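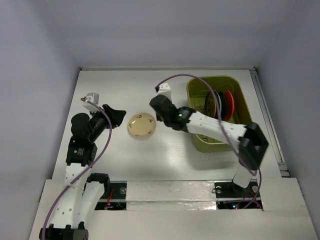 Gearóid Ó Ceallaigh writes that he stopped borrowing from the library years ago over a late fee on a picture book, and asks whether he would still have to pay it before he could get a new card. He would not. The thread below sets out what has changed at Ondik Public Library and what has stayed the same.

As of January, the library no longer charges daily fines on overdue items. The change covers books, audiobooks, magazines, music and films, for adults and children alike. It applies at the main building on Gresia Street and at the Khoo branch.

Old daily fines have been removed from all accounts. In total, 1,189 cardholders had a balance made up only of late fees, and 341 of those cards were blocked from borrowing. The blocks have been lifted. There is no form to fill out and no need to call ahead.

Due dates remain in place. Most books go out for three weeks and renew on their own, up to two times, unless another reader is waiting. Films go out for one week and renew once. A reminder is sent before the due date to the email or phone number on your account.

If an item has not come back well after its due date, the system marks it as lost and adds the cost of replacing it to the account. Return the item in usable condition and that charge is taken off in full. If you have already paid for it, please bring your receipt to the desk.

A card is paused when lost-item charges go over $70. The earlier limit was much lower, and many families reached it with one late bag of picture books. A paused card may still be used for the public computers, for printing and for e-books.
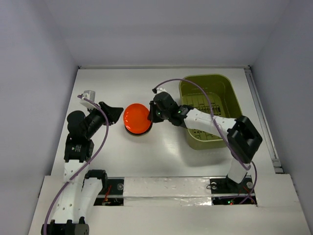
Juwita Wuisan
Borrower Services, Ondik Public Library
Thread continued

Several readers have asked about items borrowed from other libraries through the Illa exchange. These are a separate matter. The lending library sets its own terms, and if it charges a late fee, we are required to pass that fee along. The terms are printed on the paper band around each item. Please leave the band on.

Museum passes are also handled differently. A pass returned late means that another household loses its visit, so a late pass will pause new pass bookings on that card for one month. There is no money owed, and ordinary borrowing is not affected.

We have been asked how the library will make up the income. Late fees had been falling for years as e-book use grew, and part of what came in went toward mailing notices and processing small card payments. Paper overdue notices have now been replaced by email and text for everyone who has given us an address or number. Readers who prefer paper may ask for it at either desk.

Books you have had for a very long time are welcome back — including those we have long since taken out of the catalog. Use the outdoor return slot at either building at any hour. Items in the slot by 8 a.m. are checked in as of the previous day.

If your card has expired, please bring one piece of mail with your current address. Children under 13 need a parent or guardian present for a new card, but not for a renewal.

Faizal Wibisono at the Khoo branch can answer account questions in Indonesian as well as English. Please ask for him at the desk, or leave a message and he will return your call.

The full borrowing rules are posted beside both checkout desks. Replies to this thread are read during opening hours. Please do not post your card number here.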